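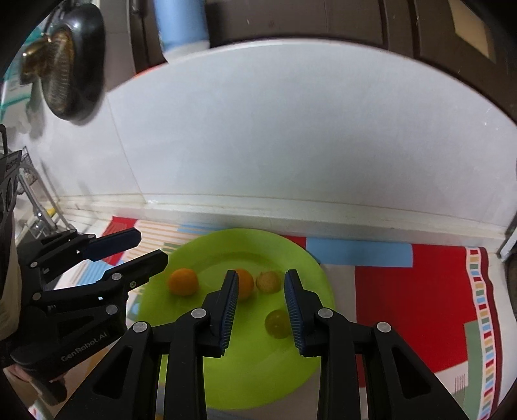

# Skellaso Opens Fall Fruit Table Program to Families in Tunstall

TUNSTALL, October – Skellaso, the household goods and family learning company, today announced the opening of its Fruit Table program at the Tunstall community hall. Sessions will be held every Saturday at 10 a.m. and are open to families with children between the ages of three and eight.

The program introduces young children to fresh fruit through sorting, serving and sharing. Each family sits at a floor mat with a plate and a small selection of whole fruit, chosen from what local grocers have in stock that week. A lime-green plate with an orange mandarin and a small green fruit on it is typical of the servings. Children are invited to handle the fruit, compare color and peel, and move it from one plate to another before anything is cut or eaten.

A total of 229 families have registered for the fall season. Skellaso has set aside 551 plates from its Gotska tableware line for use in the sessions and for loan to schools that wish to hold their own. Gotska plates have a smooth, slightly raised rim, and the line is sold in single colors.

"Children often meet fruit already peeled and sliced," the company said in a statement. "We would like them to have time with it whole, at their own pace and at their own level – on the floor, with a parent beside them."

Sessions last two hours, with a break for water and a snack. Fruit that has been handled is washed before it is served. Parents are asked to tell staff of any food allergies when they register and to remain with their children throughout.

The program will run in Tunstall through the end of the season. Two further locations are under review, and details will be released once leases have been signed.

Registration is free of charge and may be completed at the hall's front desk or at any Skellaso store. Schools interested in borrowing plates should apply in writing to the company's education office, stating the number of children and the preferred month.

**About Skellaso**

Skellaso designs and sells tableware, mats and storage for family homes. Its product lines include Gotska.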